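Bindery notebook, February 18, 2021

Spent the whole morning on paste again, which will surprise none of you! 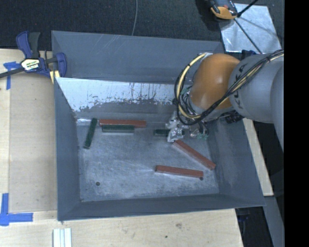 The 1854 parish ledger is back under boards after its second go with wheat starch, and I must say I'm much happier with the spine this time (the first batch was far too thick, entirely my own impatience). I let the new lot cook for 30 minutes, stirring all the while, then sieved it twice and thinned it with a little water until it dropped off the brush like single cream. Walter Puma thinks I should go thinner still for the endpapers, and he's usually right about these things, so I've put a small jar by for him to try.

Six leaves still want mending along the gutter. The Kinbridge tissue is lovely but we're down to the last sheet, so please go gently with it until the April order. Boards stay on overnight.

Comments

Jonatan Isaksson: Did you soak the starch first? I leave mine 20 minutes.

Walter Puma: Tried the jar. Thinner, please!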